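Search this site Enter keywords Go

Company > Who We Are > About Tostum

About Tostum

Tostum is an energy and water auditing firm for multifamily and light commercial buildings. We measure what a building uses, find where the use is higher than the building type and occupancy would predict, and write a scope of work that a contractor can price. We do not sell equipment and we do not take commission on equipment sold by others.

The firm was started by Alina Bogdan, a mechanical engineer, after eleven years in boiler plant commissioning. Suha Saliba joined as the second partner and runs the metering side of the work. To date we have completed 1,476 building audits. Of these, 981 were multifamily buildings with central domestic hot water. The remainder were offices, schools, small clinics and mixed-use buildings.

What we do

A standard audit has four parts: a review of utility bills, a site survey, a period of metering, and a written report. The bill review covers 24 months where the owner can supply them. Bills are adjusted for weather before any comparison is made. If a building has changed its tenant mix or its heating fuel during that period, the two portions are treated as separate data sets.

The site survey covers the boiler or heat pump plant, distribution piping, recirculation controls, ventilation, common area lighting and a sample of occupied units. In the sampled units we record fixture flow rates, toilet flush volumes, window condition, thermostat settings and plug loads left connected. Sample size depends on the number of unit types in the building.

Metering is done with clamp-on sensors where possible, so that pipes do not have to be cut. Loggers record at intervals of 60 seconds. Shorter intervals can be set for recirculation pumps and for equipment that is suspected of short cycling. Most loggers stay in place for three weeks - longer if the building is between heating seasons.

The report lists each measure with its estimated annual savings, installed cost range, expected service life and any effect on other measures. Interactive effects are stated. Replacing lighting in a heated corridor, for example, reduces the electric load and slightly raises the heating load, and both figures are shown.

Service lines

Rernireo is our remote monitoring service. It uses permanent meters on gas, electric and water mains and sends a notice to the building operator when overnight use goes above a set limit. The limit is set per building after the first 30 days of data.

Chamoun is our hot water distribution study. It was developed for buildings with long waits at the tap or with crossover between hot and cold lines. The study includes temperature logging at the return risers and a balancing plan.

Plug load review is offered to offices and schools. We log the draw of chargers, power supplies, monitors and kitchen equipment in use and at idle, then report which items are worth putting on switched circuits and which are not. In many offices the single largest idle load is vending or refrigeration, and small chargers are a minor share of the total.

Where we work

Our office is in the Jonard Building, second floor, with the meter shop on the ground level. Site work is done within a three-hour drive. Bill review and Rernireo monitoring are available outside that area. The meter shop handles sensor calibration, logger repair and storage.
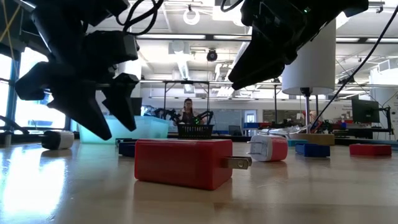
Red phone charger and other small items on the tabletop.

Calibration and records

Flow sensors are checked against a weighed volume of water before each deployment. Temperature sensors are checked at two points. A sensor that falls outside tolerance is removed from service and the date of its last good check is noted in the log. We currently keep 87 loggers in rotation. Raw data is held for seven years and is given to the owner on request, in comma-separated format, at no charge.

Working with us

Owners, managers and design firms may request a proposal. Please have the building address, year of construction, number of units, heating fuel and a recent bill for each utility. Proposals are fixed fee. Travel outside the standard area is billed separately - the rate is given in the proposal. Audits that need heating season data should be requested by June so that loggers can be assigned ahead of the fall.

Page last revised 11/04/2026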